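Kitchen Workshop Notes: Microwave Habits Worth Copying From a Gripper Demonstration

Posted September 15, 2023, by Hazel Delacroix

The Susteck open day had a kitchen section this year, and I went for that part. People load and unload an ordinary countertop microwave using hand-held grippers, and the recordings are used to teach a robot arm the same job. A gripper has two fingers and very little feel. Any bad habit in the way a kitchen is laid out shows up quickly when you have to work through one.
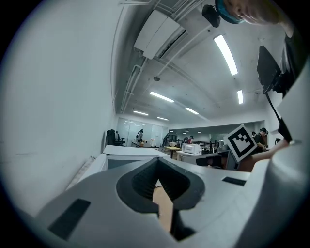
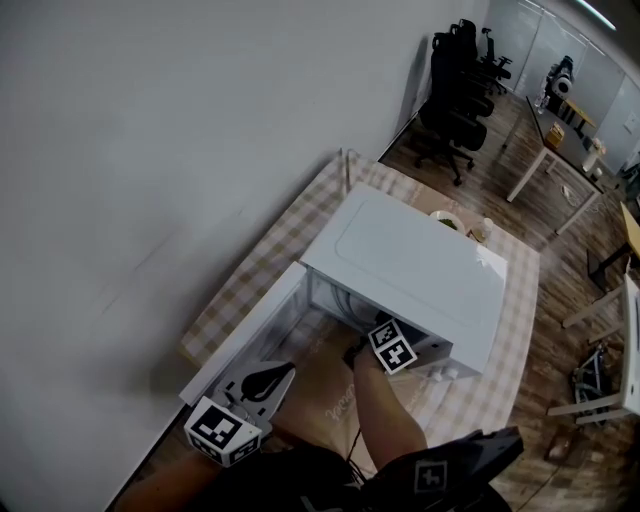
Visitors were allowed a turn. Mine took several tries. Most of what follows comes from notes made on the spot, plus what Tavion Achterberg of Susteck told the group between turns. I have left out anything that applies only to machines.

Door clearance

Measure the swing of the door before you choose a place for the oven. Open it all the way, mark the outermost point of the arc with painter's tape, and keep everything inside the tape off the counter. A door that stops at three-quarters open forces the wrist to turn while holding the dish. With a gripper this fails at once. With a bowl of soup it fails eventually.

If the door is hinged on the left, the landing space for hot dishes goes in front or on the right. Many kitchens have it on the left, behind the open door, and the dish has to travel around it.

Approach straight in

Line up with the opening before the hand goes in. Reach forward on a level path, set the dish down, release, and come straight back out. The common error is to start lifting or turning while the hand is still inside. Achterberg's rule for new operators is that nothing rotates until it is past the door frame. The same rule prevents most spills at home, and it keeps the knuckles off the roof of the cavity.

Grip width

The grippers open to 80 mm. Anything wider has to be held by the rim or a handle. Arthritic hands have a similar limit. Mortimer Benavides, who was in my group and has had surgery on both thumbs, went home and sorted his bowls by whether he could hold them across with one hand. The wide ones moved to a shelf he doesn't use daily.

Straight-sided bowls are easier to hold than flared ones. A flared bowl slides down through the grip as it gets heavier. A foot ring on the base helps, provided the ring is deep enough to get a fingertip under.

Cloths on the work surface

A tablecloth under an appliance must not move. Test it by pulling the front edge with two fingers. If the cloth shifts, put a sheet of rubber shelf liner between the cloth and the table, cut 1 inch smaller than the base of the oven on each side. Keep the front drop short. Long drops get caught in drawers and belt buckles.

Paper bags

Fold and remove them before you start. A paper bag lying flat is slippery and hides the edge of whatever is under it. Never heat food in one. Recycled paper can contain metal flecks, and the glue isn't rated for it.

Knobs

Dial timers are inaccurate at the low end. For anything under two minutes, turn the dial past the two-minute mark, then back to the time wanted. This takes up the slack in the spring. Check yours once against a watch and write the error on a piece of tape inside a cabinet door. Mine runs 12 seconds long at one minute.

Wipe behind the knobs in March and again in the fall. Most pull straight off with the oven unplugged. If one resists, loop a strip of cloth behind it and pull evenly on both ends.

Repetition

Susteck plans 3000 recorded loadings for this one task and had 464 done when we visited. I asked what makes a recording unusable. Hesitation was the main cause, usually because the operator had not decided where the dish would go. Decide that first and clear the spot before opening the door.

Corrections to last month's page: the hinge screws on the Wojcik bread box are a number 6, as Myrtle Nakamura pointed out. The shelf liner I use is sold at the Ondmont hardware store, in the aisle with the drawer pulls.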